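November 10, 2025

Up too late, writing fast. Game night at the Giáp again, back room, the long table by the radiator. Two tables going by seven thirty. Ours was Flarholm, the trading game, the other lot had some dice thing with a lot of yelling.

Finished on 116. Winner had 148. Not close, and I was sure I was ahead until the last round, which tells you how well I was reading the board. Should of kept the salt cards. Had two of them, sold both on turn three for wool, and then wool went to nothing. Same mistake as last time. Write it on my hand.

Things to remember for next time:
salt early, hold it
don't build the second harbor before the river opens
stop trading with whoever is on my left just because they ask nicely

Rules argument about the auction. Can you pass and come back in? Book says "a player who passes takes no further part," then two pages later there's an example where somebody clearly does. We voted. Passing is final. I voted the other way and still think I'm right, the example is a lot more specific than the rule. Need to check the Flarholm errata, if there is one. Printing on the cards is tiny too, the brown and the dark red look the same under that lamp.

Break at nine. Soup, dumplings, someone's leftover rice. 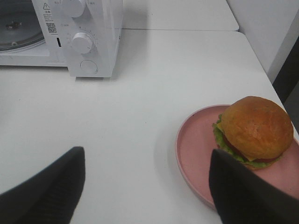
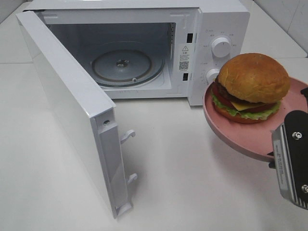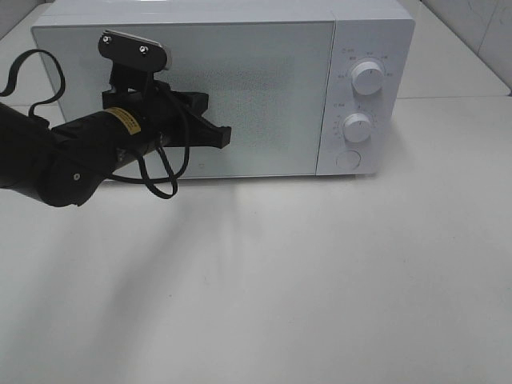
The microwave, door open in the second one

After the break we played Jandora, the little card game, first time for me. Really liked it! Eighteen cards or so, you bid on how many tricks you'll lose. Sounds backwards and it is for about ten minutes and then it clicks. Bid two, lost two, felt like a genius. Next hand bid none and lost four. Fine.

Somebody at the other table wants to start Plomerex as a campaign, every other week, all the way into spring. Big box, sheets, maps, the little envelopes you're not allowed to open. I said maybe. It's a lot of evenings. Also I never finish campaigns, still have the last one sitting under the bed with the envelope for chapter six sealed. But the map does look great and they need one more player. Tell them by the weekend. Probably yes. Have to ask about work first.

Packing up took forever, one wool token missing, everybody on the floor with phone lights. Found it in the lid. Every time it's the lid.

Sleeves: need more for the small cards, the corners on the market deck are going white and you can pretty much tell which one is the storm. Get the matte ones, the glossy ones slide all over the place and the pile falls down if anybody breathes. Also a bag or a tray for the coins, the box insert is useless once the cards are sleeved. Lid sits up a good finger off the bottom half.

Walked home, cold, no gloves of course. Kept going over the third turn in my head. If I keep the salt and just take the ferry, I get the harbor a round later but I'm paying half for it. Might set it up on the kitchen table tomorow and play both sides, see what happens.

Bed. Alarm's at six thirty. Bring snacks next time, I said I would and forgot.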